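Unit 7: Costing a data collection cell

Read before the seminar on Tue 7 November. Bring your own draft budget sheet, even if half the lines are blank.

Last unit dealt with the purchase price of a robot and what the quote leaves out. In this unit we cost the whole cell: robot, hand tools, worn gear, floor, people and spares. Students tend to put most of their effort into the robot line and leave the rest as one lump called "accessories." Don't do that. A reviewer will send it back.

Start with the headcount. A session needs someone doing the task, and often several other people standing by with their own gear. Every worn item has to be bought, charged, cleaned and stored. Write down who is on the floor at the same time and what each person wears or holds. Then price per person, and only then look at shared items.

Hand-held grippers are cheap next to an arm, so they get bought late and in the wrong number. Budget them in pairs if the task uses both hands, and add 2 spares for the cell. Finger pads are consumables and go on a separate line. In the worked budget the Brenono quote for grippers, pads and a year of replacement parts came to $2,932, delivery included. The Erkano quote was lower but had no pads in it — check this on every quote you get.

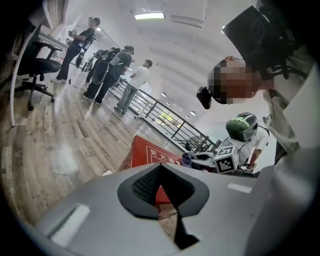 Figure 1. Collection work on an upper floor, with a humanoid robot, a hand-held gripper and head-worn equipment in use.

Floor space comes next. Allow for people turning around with packs on their backs, and keep that area clear of desks and chairs. If the floor has an open side, the railing is a fixed limit and your working area stops short of it. Cables across a walkway need covers, and covers cost money. Fire extinguishers belong on the plan too, with access kept open. None of these lines is large, but together they made up 42 percent of the room costs in the worked budget.

Markers and fixtures. Printed marker cubes can be made in-house. Put down the labor hours anyway. Soft goods such as cloths wear out and change shape with use, so buy a full set at the start from one batch and keep part of it unopened.

Lead times. Bauerfeind and Trondow are the two suppliers in the worked budget for worn gear and carts. Trondow ships from stock. Bauerfeind builds to order, and an order placed after the winter break will not arrive in January. If your plan has the cell running that month, the order date goes in the first column of the sheet, before the price.

For the seminar

Fill in the per-person table for your own cell. Mark each line as bought, borrowed or made. Put a second supplier next to any item that would stop work if it failed.

Questions on the spreadsheet go to Pak-hei Peng, who has the blank copy and the worked one. The worked budget has an error in the shipping row. Find it before class.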